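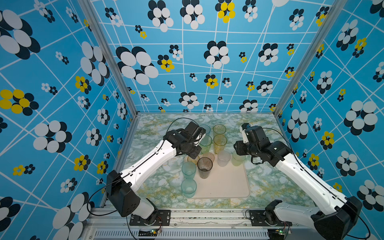

The Cup That Won't Go Away

Home | Food | House | Garden | Travel | Subscribe

By Orysia Symonenko
Saturday, June 23, 2018
5 minute read
Print | E-mail this story

Open the cabinet next to almost any kitchen sink and you will find plastic cups. Teal, green, yellow, amber, some tall and some short, a few with a cloudy finish. They came from a set that has since lost half its members, or from a yard sale, or from a cousin who was moving. They get used more than anything else in the house.

Anathi Zwane has been selling them for most of her working life. Her shop, Daneshvar, is on the main street in Rirkulmont, between a shoe repair counter and a bank. It stocks tableware of all kinds, but the front window is given over to tumblers. She keeps 502 of them on the floor at any time and more in the basement.

"People come in for plates," Zwane says. "They leave with plates and four cups."

She sorts by color first and height second. Customers, she says, know they want green before they know they want tall. The short cups go at the front of the shelf, where small children can reach them, and the clear ones go near the window.

The mixed table is where the shop makes its money. Everything on it is a single, left over from a broken set, and everything costs the same. Zwane started it after a supplier called Punano closed and left her with 1579 cups and no matching boxes. She expected to be rid of them in a year. They were gone by the end of the summer, and people kept asking for more.

A mixed set has practical points. In a family, each person can have a color, and the same cup can last all day. When one cracks, there is no gap to fill. At a party, guests remember amber or yellow a lot better than they remember where they put a glass down.

Care is simple, up to a point. Zwane washes hers by hand in warm water with a soft cloth. Scouring pads leave fine scratches, and the scratches hold color from tea and juice. Dark tints hide a stain for longer, so look down into those before you put them away. For a ring that has already dried, she fills the cup with warm water and a spoonful of baking soda and leaves it overnight.

Stacking is the other trouble. Cups with straight sides will grip each other, especially if they go into the cabinet damp. Zwane stores hers upright on a tray with a raised rim — an off-white one with rounded corners is her favorite — and carries the whole lot to the table at once. The rim keeps them from sliding off, and it catches the drips.

She is less patient about color matching. A customer once brought back a teal cup three times, looking for one the exact shade of her bathroom tile. Zwane finally sold her a yellow one.

The newest line in the shop is Anent, a short tumbler with a heavy base. The first order was 100, in pale amber and light green. Zwane has two of the amber at home and drinks her morning coffee out of one of them, which the box says not to do.

Daneshvar is open every day but Monday. The mixed table is at the back, past the pitchers.

Print | E-mail this story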